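Textile Repair Coordinator (part-time), Griler Community Wardrobe, Pudow

Hours: 2 shifts a week to start, morning or afternoon, your pick
Reports to: Bouchra Tahiri, Program Manager
Start: November

Griler is looking for someone who loves clothes enough to fix them! We run a free clothing library out of the old creamery building on Thampi Road, and for the past while our mending pile has been growing faster than our mending hours. There are currently 183 pieces on the repair rail (jumpers with blown elbows, school trousers with no hems left, one magnificent wool overcoat missing its entire lining) and every one of them has somebody on the request list who could be wearing it. We'd love to find the person who'll get that rail moving.

If you haven't come across us before, the wardrobe works much like a book library. Members borrow up to six items at a time, keep them for a season, and bring them back washed. Kids' clothes can be kept until they're outgrown. Membership is free to anyone living in Pudow or out along the Drodudlow line, and we don't ask about income. We have 69 member households at the moment, with a good few more joining each time the weather turns.

What you'd be doing

Most of your time will be spent at the bench, mending. You'll sort incoming pieces into wearable, repairable and rag, then work through the repairable ones in whatever order makes sense to you. It's mostly hand sewing and darning, with some machine work on hems, zips and seams. We have two domestic machines and an overlocker that needs a patient hand with the tension, and a very good iron.

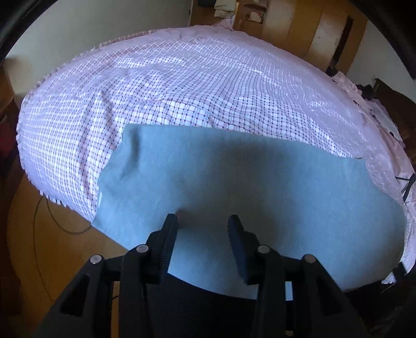 You'll also run our evening mending circle, which has a loyal crowd of regulars and always a few new faces. People bring their own things and learn as they go. Some have never threaded a needle, and some have been tailoring for decades and come for the chat and the biscuits, so you'll want to be comfortable moving between the two. The circle runs from 6.30 to 8.30 pm and counts as paid time, including set-up and pack-down.

The rest is odds and ends: keeping the thread and button drawers in order, letting Bouchra know when we're short of anything, and writing a little care tag for each repaired piece so the next borrower knows how to wash it. Our members adore the tags. A few have started writing back on them.

Who we're hoping to meet

You can darn a sock so that it's comfortable to walk in. You can replace a zip without swearing very much. You know your fibres well enough to tell when a wool piece has felted past saving, and you're happy to try a visible mend when an invisible one would take all afternoon. Colour is welcome here, and mustard patches on navy knees are practically our house style.

We don't mind where you learned. Our last coordinator, Theresia Schnyder, came to us from theatre costume, and the one before her had learned everything from her dad at the kitchen table. A fashion or textiles certificate is lovely but it won't put you ahead of somebody with ten years of mending for a big family. Please bring along two or three things you've repaired if we ask you in for a chat. They don't have to be pretty, and we'd enjoy seeing one that gave you trouble.

You'll need to be all right with some standing, and with lifting donation bags up to 12 kilos (there's a trolley for anything heavier). You'll also need a current working with children check before you lead the circle, as families come along to it. We'll cover the fee and help with the form.

If you speak a language besides English, do tell us. Arabic, Tigrinya and Vietnamese are spoken by plenty of our members.
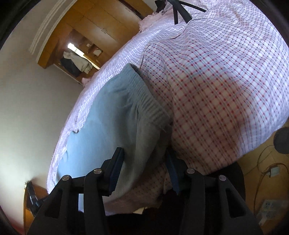 Can I do some of the mending at home?
Up to half your bench hours can be worked from home once you've finished your first month, and we'll send you off with thread, needles and a labelled tub of pieces. The sorting and the mending circle need to happen at the creamery.

What does it pay?
The role is paid at our Level 3 hourly rate, the same as our front desk and laundry staff, with superannuation on top. We'll send the full pay schedule to anybody who asks for it, before or after applying.

Is there parking?
There's free parking behind the building, entered from the lane. The 64 bus stops across the road, and we have a bike rack inside the back door.

Would you take two people sharing the job?
We'd be delighted to hear from a pair. Send one application between you and tell us how you'd split the hours.

What it's like here

It's a cheerful, slightly noisy place. The sorting tables are on the ground floor next to the laundry, and the repair bench is upstairs under the big north-facing windows, where the light is marvellous until mid-afternoon (we have good lamps for after that). There are five of us on the payroll and everyone takes a turn at the front desk over lunch. Tea is at half past ten and it's taken seriously.

The building has a lift, an accessible toilet and a quiet room. The bench height can be adjusted, and if you need other changes to do the job well, mention them whenever suits you and we'll sort it out together.

First Nations people, newcomers to the area and people coming back to work after a long break are warmly encouraged to apply.

How to apply

Write us a letter, one page or thereabouts, telling us what you like to mend and why you'd like to do it with us. Add a résumé if you've got one. Photos of your work are very welcome too, and so are links if you keep any of it online.

You can drop your application at the front desk in an envelope marked for Bouchra Tahiri, or send it through the contact form on the Griler website with "Repair Coordinator" in the subject line. If you'd like to see the bench before you decide, come by between 10 am and noon on any day the wardrobe is open and ask for Bouchra. She'll happily show you the rail, the overlocker and the overcoat.

Chats will be held at the creamery and take forty minutes, including a short try at the bench with a garment of your choosing. We pay for that time. Everyone who applies will get a reply.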